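ロボット・自動化 導入相談板
スレッド：中古アームの見積もりと予算の組み方について（返信 7件）

投稿者：hrefna_workshop
2023年3月8日

みなさま、いつも楽しく読ませていただいています。Hrefnaと申します。小さな部品加工の会社で、生産まわりのことを何でも引き受けている者です。

長くなりそうなので先に用件を書きますと、細長い部品をホルダーに差したり抜いたりする作業を自動化したくて、その予算の立て方に悩んでいます。候補はTelleckの新品アームと、Burdenさんという中古業者から出ている同クラスの整備済み品の2つです。社内の稟議は12月に一度落ちていて、そのときの理由が「本体以外の金額が見えない」でした。まったくその通りで、私も本体の値段ばかり見ていたんですよね……。

今回はちゃんとやろうと思って、ホルダー1個あたりの単価まで拾いはじめました。業者さんの見積もりだとグリッパーの指の製作が1組768ユーロ、それに予備を足して、ホルダーの板は別途、という感じです。みなさんは周辺の治具をどこまで最初の予算に入れていますか？ 経験談でも愚痴でもかまいませんので、お聞かせいただけるとうれしいです。

投稿者：dezsoV
Hrefnaさん、こんにちは。Dezsőです。12月の稟議の話、胸が痛いです。うちもまったく同じ理由で差し戻されたことがあります（しかも二回）。

私の意見をまず言うと、治具は全部最初に入れてください。遠慮すると後で必ず苦しくなります。アームは値段が表に出ているので上の人も納得しやすいのですが、いちばん手がかかるのは、その手前にある地味な板とホルダーのほうだと思っています。

うちの作業台は、アルミのフレームを縦に並べた壁に灰色の板を取りつけて、そこに形の違うホルダーを横一列に並べています。薄い部品用の細いスロットがあって、その隣に少し長めの浅いもの、右端には大きめの箱型、という並びです。最初は全部同じ形で揃えるつもりだったんですよ、そのほうが安いですから。でも部品の幅が違えば指の入り方も変わりますし、一つ直すと隣との間隔が気になりはじめて、結局は板ごと作り直しました。 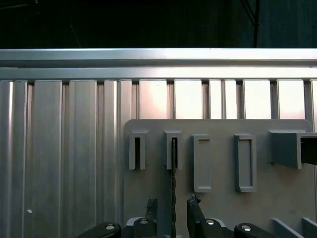
それで作り直しの費用なんですが、材料代はたいしたことがなくて、痛かったのは人の時間でした。位置を教え直して、動かして、また少しずらして、という作業に66時間かかっています。これは私が手帳に正の字で残していた数字なので間違いありません（妻には笑われました）。この時間を見積もりのどこにも書いていなかったのが、当時の私の最大の失敗です。ですからHrefnaさんには、ぜひ「調整工数」という行を一本立てていただきたいのです。

投稿者：marlene.a
横から失礼しますね、Marleneです。Dezsőさんのお話、うなずきながら読みましたが、「全部最初に」のところだけは少し違う考えを持っています。

私は経理寄りの立場でこういう申請を見ることが多いのですが、治具を最初から満額で積まれると、正直なところ判断に困るんです。まだ部品の形も決まりきっていない段階の数字ですから、根拠を聞いても「たぶんこのくらい」としか返ってこないことが多くて。それなら第一段階としてホルダーを少しだけ作って試し、結果を見てから残りを申請していただいたほうが、ずっと通しやすいです。

Hrefnaさんのところは一度落ちているとのことなので、なおさら小さく出すのがいいのではないかしら。

投稿者：dezsoV
Marleneさん、おっしゃることはよくわかるのですが、うーん、現場の人間としてはやっぱり賛成しきれません！ 段階を分けると、二回目の申請のたびに「まだ要るのか」と言われるんですよ。あれは本当にこたえます。一度で取って、余ったら返す。私はこの流派です。

投稿者：marlene.a
余ったら返してくださる方ばかりなら、私も喜んでその流派に入ります（笑）

投稿者：ekua_bravo
楽しいやりとりの途中にお邪魔します。Bravoという小さな組立屋で設備担当をしているEkuaです。お二人の間を取るようで恐縮ですが、うちは「本体」「治具の初回分」「治具の作り直し枠」の三行に分けて一度に申請しています。作り直し枠は、使うときに理由を一枚書く決まりです。これだと経理さんも止める場所がありますし、現場も二回頭を下げなくてすみます。

中古の件も少しだけ。整備済み品そのものは悪くないと思います。うちの一台もZostvilleの倉庫まで見に行って決めたもので、今も元気に動いています。ただ、運送と据付の請求が2766ユーロで来たときは、二度見しました。見積書の下のほうに小さく「別途」とあったのを、見落としていたんです。Hrefnaさん、Burdenさんの書類も、ぜひ下の端まで読んでみてください。あとはコントローラーの保証が本体と同じ期間かどうか、それとケーブル類が付くのかどうか。このあたりは電話で聞くより、メールで文字に残しておくのがおすすめです。

指の768ユーロは、形次第ですが、私なら一度相談してみます。薄い部品をつかむだけなら、もう少し簡単な形で済むかもしれません。先端だけ交換できる作りにしてもらうと、予備も先端の分だけで足りますよ。

投稿者：atinga_ar
Abdul-Rahmanです。Ekuaさんの三行方式、さっそくうちでも真似させてもらいます。

一点だけ足しますと、ホルダーの板は取り外しができるかどうかを先に決めておくといいですよ。うちは板をフレームに固定しきってしまって、品種が変わるたびにラインを止めています。最初に少しお金を足して、板ごと差し替えられるようにしておけばよかったなあと、交換のたびに思います。

投稿者：hrefna_workshop
みなさん、こんなにたくさん、本当にありがとうございます！ お昼休みに開いたら返信が伸びていて、お弁当そっちのけで読んでしまいました。

さっそくBurdenさんの見積書を下まで読みましたら、ありました、「据付費別途」の一行が。危なかったです。ケーブルと保証の件と合わせて、メールで問い合わせを出したところです。

申請はEkuaさんの三行に、Dezsőさんの「調整工数」を足した四行で作ってみます。Marleneさんのお話を読んで、初回分のホルダーは数を絞ることにしました。新品か中古かは、Telleckのほうの据付費も同じ条件で聞いてから決めるつもりです。返事が来たらまたこのスレッドに書きますね。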